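Accueil > Fils > Robotique > Simulation

Fils Réponses Médias Enregistrés Connexion

Fermín Cáceres
Essai de Nivik, le pack de scènes d'intérieur pour bras robotisé que Limeck vend par abonnement. Je l'utilise depuis juin pour préparer des tâches de saisie. Je mets mes notes à la suite.

Je paie ma licence. Limeck ne m'a rien envoyé et n'a pas lu ce fil avant publication.

Le pack contient 78 pièces : chambres, cuisines, bureaux, quelques entrées. Les objets sont livrés à part, dans un catalogue de 3017 références. On choisit une pièce, un bras, une liste d'objets, et le générateur place le tout.

Installation correcte. Le paquet se télécharge en deux morceaux et le second demande la clé une deuxième fois. La doc n'en parle pas. Comptez une matinée si vous partez d'une machine vierge, surtout à cause des pilotes.

Côté bras, j'ai surtout travaillé avec le Franka. La pince s'ouvre et se ferme proprement, les limites articulaires sont bien réglées dans les fichiers livrés. Je n'ai rien eu à corriger là-dessus.

Le mobilier est le point fort. Les meubles ont des volumes de collision séparés, on peut donc faire passer l'avant-bras près d'un plateau sans contact fantôme. Chez Flodema, que j'utilisais avant, une table était un bloc plein jusqu'au sol.

Les ombres sont calculées pour le bras aussi, ce qui compte si vous entraînez sur des images. Par contre chaque lumière ajoutée ralentit le rendu. J'en garde une seule pour les longues séries.

Point faible : les textures des petits objets. De loin, ça va. Vu depuis la pince, certains objets deviennent difficiles à nommer, même pour moi. Pour un modèle qui doit répondre à une consigne du type « prends la tasse », c'est gênant.

Autre point faible, les bords. Selon la résolution choisie, les ombres sortent en escalier sur les plateaux. Il y a un réglage, caché dans le fichier de rendu et non dans l'interface. Je l'ai monté d'un cran, puis remis à sa valeur d'origine parce que la mémoire ne suivait plus.

Le placement automatique des objets fonctionne bien sur les tables. Sur les lits et les fauteuils, c'est moins sûr - il arrive qu'une balle démarre légèrement enfoncée dans une couverture et saute au premier pas de simulation. On peut exclure ces surfaces dans la configuration, ligne par ligne.

L'export. Format maison ou format ouvert, au choix. Le format ouvert perd les noms d'objets, il faut les remettre avec un script. Teoh fait ça mieux, mais Teoh a très peu de chambres.

Le support répond. J'ai ouvert 6 tickets : quatre réglés, un fermé sans explication, un toujours en attente. Réponses en anglais uniquement.

Pour le prix, l'abonnement se prend au mois ou à l'année et donne droit à deux postes. Si vous arrêtez, les scènes déjà exportées restent utilisables. J'ai fait confirmer ce point par écrit avant de signer.

Mon avis pour l'instant : bon pack pour tester des trajectoires et des approches autour des meubles. Pour la reconnaissance fine d'objets, je complète avec mes propres modèles scannés. Je renouvelle pour six mois et je referai le point après la prochaine version.

Deux rendus de la même scène, la chambre puis la vue rapprochée côté pince : 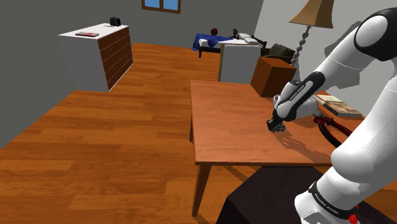
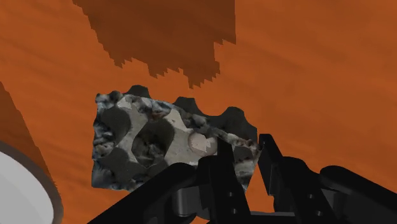
Bronisława Pawlak
Même constat pour l'export, j'ai perdu tous les noms d'objets en passant au format ouvert. Tu peux partager ton script ? Et est-ce que tu as essayé les cuisines ? Chez moi les tiroirs se rouvrent tout seuls dès que le bras s'éloigne, et je ne sais pas si ça vient du pack ou de mon moteur physique.

Fermín Cáceres
Je nettoie le script et je le mets en ligne samedi. Pour les tiroirs, regarde le frottement des glissières, il est à zéro par défaut dans deux des cuisines que j'ai ouvertes. Avec une petite valeur ils restent fermés chez moi.

Fils similaires
Flodema : ce qui change dans les collisions
Teoh et les exports au format ouvert
Scanner ses propres objets pour la simulation
Régler le frottement d'une pince à deux doigts
Quelle carte graphique pour les longues séries de rendu ?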